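Skotau Actual Play Podcast Returns in March With New Campaign

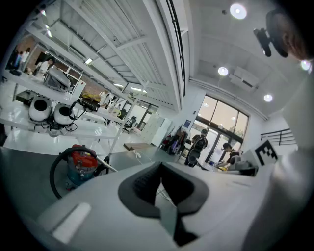
A person with short dark hair, at right, under a white ceiling.

The tabletop role-playing podcast Skotau will start its third campaign in March, game master Saranya Reddy told listeners on the latest episode.

The new story is set in Usum, a river port where magic is taxed by weight. Reddy plans to run it for 40 episodes, each with a session of play and a short talk at the end. Modupe Olatunji and Tumelo Van der Merwe are both back as players. Olanrewaju Uzor joins them as a smuggler named Jonley.

Yakubu Usman, who edits the show, said the group has 3 episodes recorded so far. The second campaign ran to over 50 and wrapped up last fall with the siege of the Tomić estate.

A live one-shot will be played before launch, with room for 200 people. Sign-ups open to supporters first, at 7 p.m. the night the trailer goes up. Old episodes are still in the feed.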